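Planner drops the knife grasp if the scene cloud is older than 300 ms
Posted by Haruto Amano

Running Kevum for planning and Clurken for perception on a banana-slicing cell. The approach plans fine, then the grasp goal is rejected with "stale scene" and the arm sulks. Settings are as installed, apart from my own bad ideas, since reverted. Overhead view:

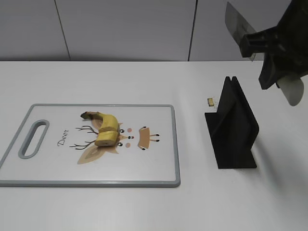

Clurken publishes one merged cloud for both cameras, and I suspect the timestamp comes from the slower one. Segmentation keeps the small yellowish thing behind the black stand as a separate obstacle, so the collision check has that to chew on as well. Is there a sane way to raise the limit for the final approach only? Wrist camera at the pre-grasp pose:

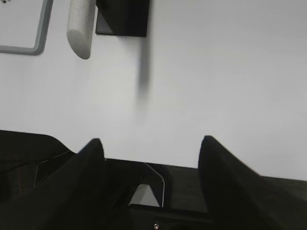
Müzeyyen Tuncer
Don't raise the limit. Set stamp_policy to "newest" in the merge node and restart both. Ours was 534 ms out on a Tuesday and well behaved ever after, which I put down to the stamp and Itsuki puts down to Tuesday. Then filter obstacles by volume, and check the filter against a still with the arm parked.
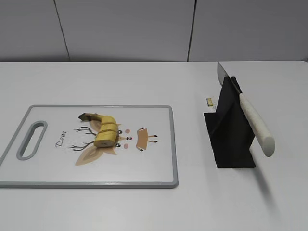

Overhead camera, knife in the holder, arm out of view

Sachiko Takagi
Newest stamp hides the lag, it doesn't cure it. Split the clouds and let the last 10 cm of the approach use the wrist camera alone. Kevum takes a source list per segment, documented on page 2 of a manual that otherwise discusses licensing.

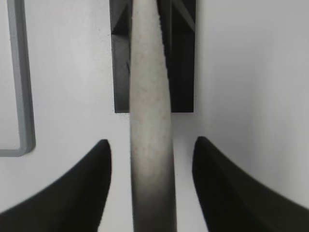 Wrist camera, handle between the open fingers

Chenxi Meng
have you tried reinstalling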